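3.2 Survey area and water sampling

Samples were taken from private wells in two rural districts, Gestongate and Ulel. Both sit on the same limestone aquifer, but they differ in how the land above it is used. Gestongate is mostly pasture with scattered houses. Ulel has been planted with corn and potatoes for over 70 years, and most of its wells are shallow.

Well owners were contacted by mail in March. Of the 1064 households on the county list, those with a working well and no shared connection to the Nirnia supply line were asked to take part. Owners ran the cold tap for five minutes before filling the bottle, and bottles were kept on ice until they reached the laboratory. Nitrate was measured on the day of arrival. Bottles that came in with a loose cap were thrown out and the owner was sent a new one.

Well depth was taken from the driller's log where one existed. For older wells in Ulel there was often no log, and depth was measured with a weighted tape. In 11 wells the tape could not be lowered past the pump, and these were left out of the depth analysis but kept in the nitrate totals.
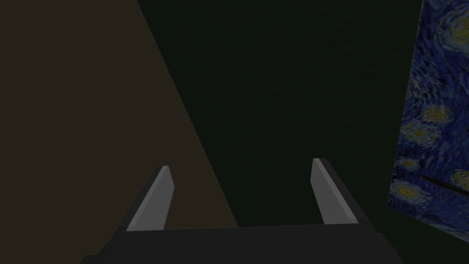
Figure 2

Rainfall records came from the Amini weather station, which lies between the two districts. We used monthly totals only, as the daily record has gaps in September. Soil type was read from the county map and checked by hand auger at the wells nearest a mapped boundary. Where the map and the auger disagreed, the auger result was used. Septic tank distance was reported by the owner and was not checked on site.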